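Search this site Enter keywords Go

The Nurses Who Went Abroad and the Clinics They Left

412 shares 38 comments

March 18, 2023

The health post in Baseo opens at seven, and by half past six there is usually a line along the wall. The building has two exam rooms, a pharmacy window and a refrigerator for vaccines. It used to have a doctor and three nurses. Now it has one nurse, Wanda Sikora, and a clerk who has learned to take blood pressure.

The district that Baseo belongs to has 4,000 registered patients. On paper it still has a full staff. The names of the nurses who left are kept on the roster for the length of their overseas contracts, and the posts can't be filled while the names are there. The ministry counts the posts as occupied in its annual report. When a patient complains that there is no one to see her, the reply she gets from the regional office cites the roster.

The contracts are run through Lotudari, the state agency that places health workers abroad. It signs agreements with foreign hospital groups and regional governments, recruits the staff, arranges the visas and collects the fee. Part of that fee is paid to the worker as a monthly stipend. The rest goes to the treasury. The agency doesn't publish the split, and the nurses I spoke to gave different accounts of it, partly because deductions for housing and insurance vary by country.

Sikora applied twice. The first time she was turned down on age. The second time she was accepted and then withdrew when her mother had a stroke. She speaks about the program without much heat. The colleagues who went have paid off houses. One of them sends her compression stockings and glucose strips, which she keeps in a locked drawer and gives to the patients who need them most.

"I would have gone," she said. "If you ask me whether I'm angry at them, no. I'm tired."

The export of medical staff has been government policy here for a generation. It began as aid. Small teams went to countries hit by floods and earthquakes, and they were paid little beyond their home salaries. The missions brought goodwill, and the goodwill brought trade agreements. At some point, and people in the health service disagree on when, the trade agreements became the main purpose. Teams got larger and stayed longer. Host countries began paying by the head.

Supporters of the program say it pays for the hospitals at home. Aurelio Ochoa worked in the planning office of the health ministry until his retirement and helped write two of the early agreements. He is still proud of them. In his view the country had one thing other countries wanted, which was trained people, and it would have been foolish to let them leave one by one on their own and get nothing back.

"They were going to go anyway," Ochoa told me. "You can't pay a nurse what a rich country pays a nurse. So you make an arrangement. She goes for a few years, she comes back with savings, and the state has money for equipment."

He accepts that the second part of this hasn't worked as well as the first. The money goes into the general budget, and the health service has to ask for it like everyone else. In a year when fuel is expensive, it goes to fuel.

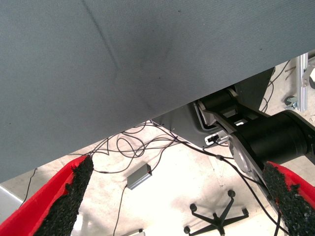

Miłosz Brzozowska: My aunt waited five months for a hip X-ray in Praltedby and was then told the technician had been sent on a mission. The machine was there the whole time. I would like Mr. Ochoa to explain to her what equipment the money is buying.

Complaints like that one are common in Praltedby, the provincial capital. The regional hospital there is large and in fair repair. It has a maternity wing that was refitted with foreign money and a laboratory that can run most of the standard tests. What it lacks is people to use them. On the day I visited, 2 of its operating rooms were in use and the others were locked. The surgical ward had beds for patients who were waiting for an anesthetist, and the longest wait on the list was for a gallbladder operation first scheduled in June of last year.

The hospital's head of internal medicine, Arash Farahani, came to the country as a student and stayed. Because he trained under a different scholarship program, he isn't eligible for the overseas contracts, and he has seen most of the people he studied with leave on them. He keeps the department going by moving residents up early. Young doctors in their first year now cover night shifts that used to need a specialist.

Farahani said the residents are good. He also said they make the mistakes that residents make, and that there are fewer senior people in the building to catch them. The hospital holds a review meeting every week, but it has been shortened to half an hour so that staff can get back to the wards.

He doesn't think the missions should end. He has worked with doctors who came back from them with skills they couldn't have learned at home, particularly in infectious disease. His complaint is with the number sent and with the way they are chosen. Lotudari picks by specialty according to what the host country asks for, and host countries tend to ask for the same specialties. Anesthetists, radiology technicians and intensive care nurses go first. Once a department falls below a certain size, the remaining staff can't cover for each other, and they apply to leave too.

The agency says it consults hospital directors before each departure. Three department heads told me they had received the lists after the contracts were signed.

For the workers themselves, the terms are strict. Most contracts run for three years. Passports are held by a mission coordinator in the host country in many cases, although the agency says this is done for safekeeping and at the worker's request. Anyone who leaves a mission early loses the portion of the salary held in an account at home and may be barred from working in the state health service, and there is no other health service to speak of.

Wiremu Hinds runs a small legal aid office abroad that has taken on former mission workers as clients. He has handled claims for back pay and a few requests for residence. The hardest part, he said, is documentation. The contract is between the agency and the host, and the worker often has only a one-page letter of assignment. His clients have rarely seen the full agreement, and courts in the host country have been slow to order its release.

One of his cases concerned a group of lab technicians who had been placed with Sobczak, a private hospital operator. The technicians learned from a billing error that the company was paying the agency more than four times what they received. They asked for an explanation and were told that the difference covered training and administration. Two of them left the mission. The others finished their contracts and went home.

"I don't tell people what to do," Hinds said. "Some of them have children at home, and it would be three years or more before they could see them again. It's a real penalty and they know it."

The government has begun to respond to the shortage at home, though it doesn't use that word. Medical school intake was raised last year, and 700 extra places were opened in nursing programs. The new students are taught in larger groups, in some cases by instructors who have only recently finished their own training. The first of them will qualify in three years. There is no rule that says how many will then be offered contracts abroad.

A return bonus has also been introduced. Workers who finish a mission and go back to a rural post get a payment and priority for a car. In the province 100 people have applied for it. The regional office couldn't tell me how many had been paid. 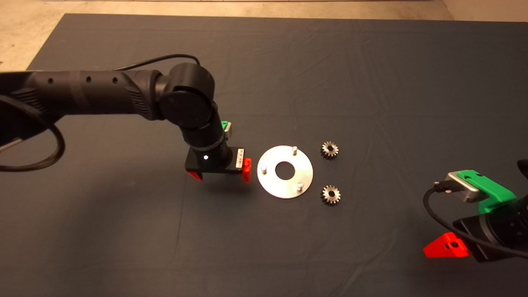 The bonus has a flaw that people in the villages noticed quickly. It is paid after six months in the post, and nothing in the rules prevents the worker from signing up for another mission in the seventh. Baseo had a returning nurse for most of last spring. She reorganized the vaccine records, started a diabetes group and trained the clerk. Then a place came up on a mission, and she took it. Her name is back on the roster as present.

Ochoa, when I asked him about this, said the rule should be changed to two years and that he had said so at the time. He thinks the roster practice should end as well. A post should be open when the person is gone, and the returning worker should be guaranteed a job in the province but not the same chair. He has written to the ministry with this proposal. He received an acknowledgment.

Farahani would go further and set a minimum staffing level for each department, below which no one could be sent. He drafted a table of such levels for his own hospital. By his figures, five departments are already under the line.

The ministry didn't agree to an interview. In a written reply it said that the country's ratio of doctors to population is among the best in the region and that overseas missions are voluntary and temporary. The ratio is calculated from registered doctors, including those abroad.

At the health post, the doctor from Praltedby is supposed to visit every second week. He came once in January and twice in February. Sikora sorts the patients who need him into a folder, and when he is coming she calls them the night before. Those who can't be reached by phone are told by a neighbor. In between she handles what she can, and sends the rest to the capital on the morning bus, with a letter. The bus leaves at six, before the post opens, so she writes the letters the evening before and people come to her house to pick them up.

Share this article 38 comments Newer first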